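Looking After a Round Wooden Table
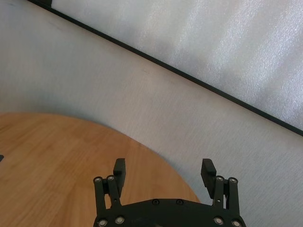 Photo: Cillian Costello

We bought our table second-hand in Hesbridge, from a man called Eusebio Cifuentes who polished it with his sleeve while we haggled. He threw in one piece of advice, which was to keep it out of the sun, and we carried it straight home and put it under the window. Most of what follows was learned in that spirit.

Everyday wiping

A cloth wrung out until it stops dripping, then a dry one straight after. Wipe along the grain, even though the table is round and your arm will want to go in circles. Circles leave smears that show up at breakfast, when the light comes in low and everyone is already cross.

Skip the spray polish. It looks marvellous for an afternoon, then builds up into a faintly tacky layer that collects crumbs and homework. If a previous owner was fond of the stuff, a little washing-up liquid in warm water will shift most of it. Go gently and try the underside first.

White rings

A white ring is usually damp caught in the finish, and it often fades if you leave it alone for a day or two. I have never managed to leave one alone. My method is a dry cotton tea towel over the mark and an iron on its lowest setting, no steam, for a few seconds at a time. Lift, look, repeat. If you wander off to answer the door you will have a different sort of mark, in the shape of an iron.

Sorcha Ó Néill, next door, swears by mayonnaise left on overnight. I tried it. The ring did go, and for a week the kitchen smelt like the end of a wedding.

Black rings are another matter. Those have got down into the wood and generally need sanding. You could also buy a fruit bowl.

Scratches

Light ones can be coaxed away with a walnut rubbed along the scratch and buffed with a soft cloth. On a light-brown table go easy, as it darkens a bit more than you expect. For deeper ones use a wax filler stick, and choose the shade lighter than the one you think you want. I bought a stick at Drastlow that matched perfectly in the shop. At home it looked like gravy.

Felt pads under anything heavy, and change them when they go flat. A worn pad with a bit of grit in it is sandpaper.

Oil or wax?

Find out what is on there already. Put a drop of water somewhere out of sight. If it sits up in a bead, the table is sealed and only wants the odd thin coat of wax. If it soaks in and leaves a dark spot, the wood is probably oiled and thirsty.

For oiling, put on less than you think, wait 30 minutes, then wipe off everything you can. Then wipe again. Sticky tables are nearly always tables where someone stopped wiping. I do ours on a Friday night so that we have an excuse for eating chips on the sofa.

Lay oily rags flat outdoors to dry before they go in the bin. They can heat up and catch fire on their own if left scrunched up, and I am not being funny about that one.

Wobbles

Check the floor before you blame the table. Turn it a quarter of the way round and try again, which is the great advantage of a round one: it looks the same from every side and nobody has to move chairs. If the wobble travels with it, tighten whatever holds the base to the top, a little at a time, going round each fixing in turn. Pádraig Kinsella did his all in one go with a power driver and split the rail, then told us it was an old crack.

Folded beer mats are a perfectly sound repair. Ours has had one since June.

Sun and heat

Wood changes colour where the light falls, and a cloth left on for a whole summer will leave its outline behind. Shift the table round now and then, and move the bowl. Keep it a decent way from the radiator, or the top may dry out and start to open at the joins.

As for ours, it is still under the window. One half is a shade paler than the other, and visitors are seated on the good side.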